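Von: Nadhirah Ginting
An: Liste Robotik-AG
Datum: 19. März 2025
Betreff: Re: [Robotik-AG] Ladekabel-Aufgabe, Stand und offene Punkte

Hallo zusammen,

Kagiso Nkuna schrieb:
> ich komme zur nächsten Sitzung leider nicht. Kann jemand kurz
> aufschreiben, wie weit Team Mabula mit dem Einstecken ist und ob
> wir die Kameras am Handgelenk noch einmal verstellen müssen? Im
> Januar war der Finger auf den Bildern kaum zu erkennen, und ich
> würde ungern wieder alles neu aufnehmen.
> Außerdem: Bleibt es bei der Wertung aus der Ausschreibung?

Zu den Kameras: Ich habe mir die Aufnahmen mit Oratile angesehen. Aus meiner Sicht können sie so bleiben. Der Greifer ist groß im Bild, und wir haben daneben noch genug Tischplatte. Schaut bitte selbst:

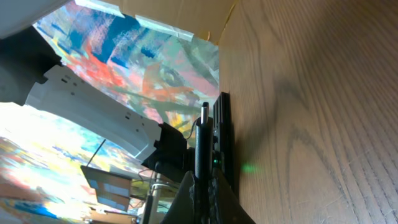
Handgelenkkamera mit Greifer, rechts die Tischplatte

Was mich eher stört, ist das Licht. Unten links ist der bemalte Hintergrund fast ausgebrannt. Oratile möchte die Belichtung fest einstellen, ich würde zuerst die Lampe versetzen. Das sollten wir ausprobieren, bevor die nächste Serie beginnt. Wer die Einstellungen ändert, trägt es bitte in Graltutard ein, sonst passen die Serien später nicht zusammen.

Beim zweiten Bild geht es um den Winkel. Die Fingerplatte ist bis zur Spitze frei zu sehen, allerdings nimmt der Karton oben viel Platz ein.
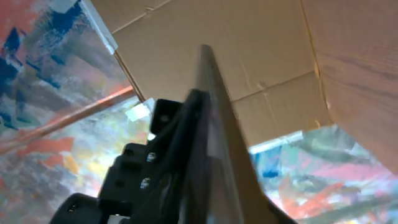
Blick entlang der Fingerplatte, darüber der Karton von unten

Für die Auswertung ist das brauchbar. Wir haben bisher 147 Durchläufe gespeichert, davon sind 129 vollständig. Von den übrigen fehlen teils die Gelenkdaten, Kagiso Mofokeng prüft, ob davon noch etwas zu retten ist.

Zum Einstecken selbst: Der linke Arm hält die Schachtel schräg, der rechte führt den Stecker von unten an die Kante. Das Netzteil steckt in der Leiste rechts auf dem Tisch, und das Kabel liegt in einem weiten Bogen dazwischen.

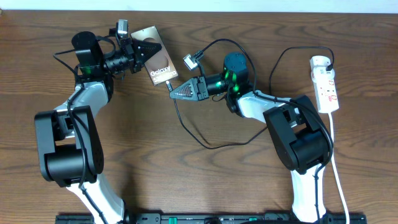 Offen ist die Reihenfolge der Griffe. Kagiso Mofokeng will zuerst den Stecker fassen und danach die Schachtel anheben, Oratile möchte es umgekehrt. Ich schlage vor, beide Varianten je 13-mal zu fahren und dann zu entscheiden.

Die Wertung bleibt wie in der Ausschreibung von Saltum. Das Team Stestent hatte nachgefragt, ob ein zweiter Versuch erlaubt ist, und die Antwort war ja, solange niemand in den Aufbau greift.

Noch zwei Sachen:
Der Bericht darf höchstens 17 Seiten haben, Anhang eingeschlossen.
Den Abschnitt zur Kalibrierung hat noch niemand übernommen. Meldet euch bitte über die Liste.

Viele Grüße
Nadhirah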